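The Clause on Page Four: How Film Couples Now Handle Joint Billing

Chelsea Treloar and Trevor Birkett were married for the whole of the shooting of Coetzee, a domestic drama set largely in one apartment. Their contracts did not mention it. Each was hired separately, paid separately and given a separate call sheet.

That is now the standard arrangement at Sotmont, the production company behind the film. Howard Tunstall, who drafts its cast agreements, says a married pair is treated as two performers with two agents. Page four of each agreement states that a change in marital status does not alter billing, fee or publicity duties.
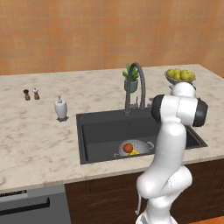

A marble countertop against orange tile, with two shakers and a soap dispenser.

The older practice was the package deal. A couple signed one agreement, and the studio promoted the marriage along with the picture. When the marriage ended before release, the tour had to be rewritten. Dennis Hulme, a former publicist, handled one such case on Zinder. Interviews were moved to separate rooms and the poster was reprinted in a run of 2000.

"The film was finished," Hulme says. "The selling of it was what had to be done over."

Treloar and Birkett separated in August, after the edit was locked. Both completed their publicity days. No scene was removed.

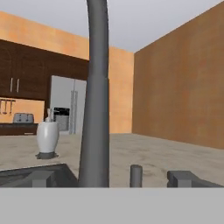
Dark gray faucet spout and handle.

Cyril Bickerstaff, who represents 700 performers through the agency Imora, advises couples to keep separate counsel even when they audition together. He also asks for a limit on questions about home life, usually one per interview. Studios resist the limit more than they resist the fee.

Sotmont will use the same wording on its next two films.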